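About Jimodov

Jimodov records examples for robot learning. Companies and research labs that are training a model to handle everyday objects send us a task list, and we send back recordings of that task done many times over, by people driving robot arms by hand.

The company was started by Hanyu Ding, who had spent several years at Rivent writing motion programs for packing lines. Each program worked for one product in one position. When the product changed, the program had to be written again. Learning from examples looked like a better use of everyone's time, but the examples were hard to come by, so we began making them.

Our workshop is on the ground floor of the Catterall building. It has four recording tables, each with its own arm and fixed camera, and two rooms where recordings are checked. Most of our current work is kitchen and tabletop tasks: picking up, putting down, sorting, moving things from one container to another.

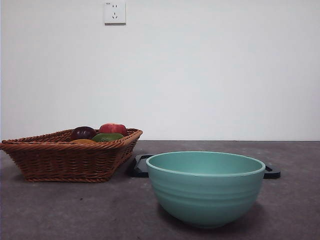

Basket and bowl on a recording table at our workshop.

A task starts with a written sheet that says what goes where and what counts as finished. Between recordings the operator moves the objects – sometimes a little, sometimes to the other side of the table – and swaps some of them for others. A model that has only seen a bowl in one spot tends to reach for that spot.

Every recording is watched from start to end by someone who did not make it. Dropped objects and second tries are labeled and kept, as many clients want them. Recordings with a blocked view or a missing arm signal are thrown out. A standard set is 70 accepted recordings per task, and larger sets are made on request.

Files are delivered through Dillora, our in-house catalog, where clients can search by task, object and result. New sets go up on Friday.

New operators do not need a background in robotics. Training takes place at the tables, with an experienced operator alongside, and their practice recordings are not sold.

To ask about a task or arrange a visit, use the contact form.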